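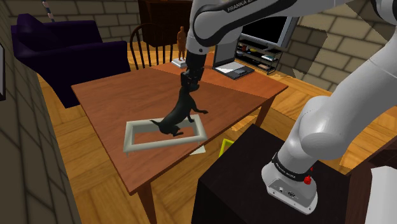 Learning to let go of the dog

Wanting Ren drives the arm with her right hand and keeps her left flat on the desk. She moves slowly. On her screen the gripper has a small black dog by the head, and she wants it inside the pale tray frame on the table. She brings it down a little, stops, goes back up and tries again from further over.

"The legs stick out," she says. "You have to think about where they will go, and you are only holding the other end."

The room on the screen is a simulation, with a parquet floor, a purple armchair and a television against the far wall. Ren works for Zurell, a firm that collects demonstrations for robot makers. An operator does a job by remote control, the software stores every movement, and a learning program is then trained to copy what the operator did.

The present project is called Flulterer. It began in November with 1646 demonstrations as its target. Most of the tasks are like the one with the dog: pick up an object and set it down in a given place. Each operator works for two hours and then has to take a break, whether they want one or not.

Nomvula Buthelezi runs the training for new operators. She used to teach people to drive forklifts and finds the two jobs closer than she expected. Beginners go too fast and look at the gripper when they should be looking at the thing it is carrying. She gives them five practice runs before anything is kept.

"I don't mind if they miss," Buthelezi says. "I mind if they wave the arm about while they make up their minds. The program will learn the waving too."

Florian Schnyder, who trains the models, would like to keep more of the misses. A robot that has only seen clean attempts does badly when something slips, he says, and an operator putting a mistake right is useful to him. He and Buthelezi have argued over this since the start. For now, corrected mistakes are stored in a separate set.

Before Flulterer, Schnyder worked with real arms and taught them by hand. He would take hold of the wrist and push it through the movement. He liked being able to feel the weight of it, but setting the table again after each try took up much of the day. In the simulation Ren presses a key and everything goes back to its starting place.

She presses it now, and starts the approach again from higher up.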